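Flilix-Cajones: demostraciones con pinza de mano

Conjunto de demostraciones para aprender a abrir y cerrar cajones de muebles domésticos. Una persona realiza la tarea sosteniendo la pinza y la trayectoria se transfiere después al brazo. Los datos se grabaron en Navdale y los mantiene el grupo Halvorsen.

Contenido: 4,000 episodios en 94 sesiones. Cada episodio incluye vídeo, pose de la pinza y apertura de los dedos. Frecuencia de vídeo: 30 Hz. La versión 1.1 corrige el desfase entre pose y vídeo que afectaba a las sesiones de agosto.

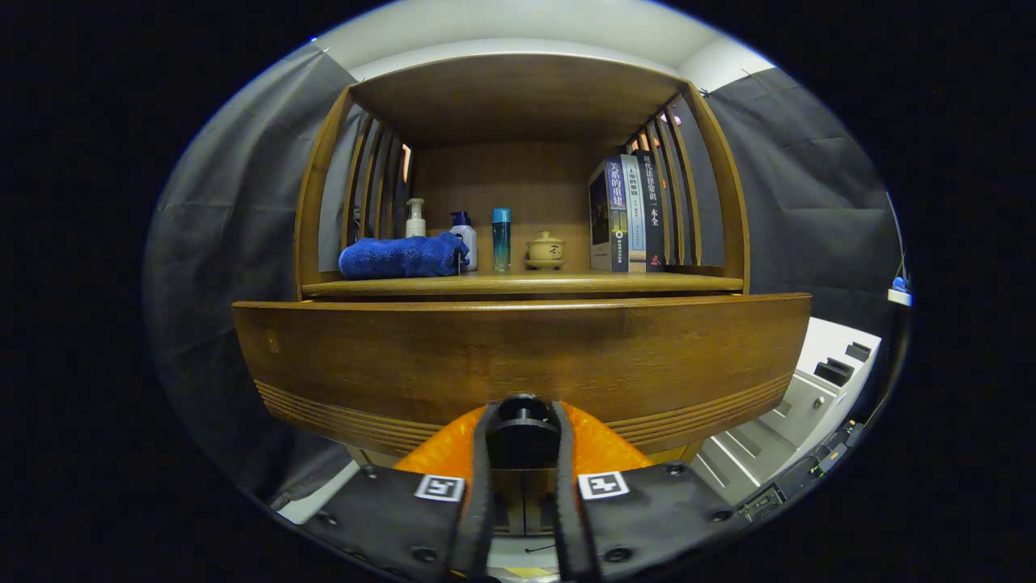

La política se entrena solo con la vista de la propia pinza, sin cámaras externas. Las poses se recalculan fuera de línea y la apertura se obtiene de los dos marcadores cuadrados situados junto a los dedos. En los muebles con estante abierto encima del cajón se dejaron objetos de uso corriente, como libros, botellas o un cuenco de té con tapa. No forman parte de la tarea y no llevan etiqueta.

Limitaciones
Hay pocos tiradores de barra. Los textos legibles en lomos y envases no se han difuminado. El 70 % de los episodios procede de operadores diestros.

Uso
Descomprimir en data/ y ejecutar convertir.py antes de entrenar. Para el brazo Anddale hay que indicar --base anddale; sin esa opción las poses quedan en el sistema de la pinza.

Última actualización: viernes, 28 de febrero de 2020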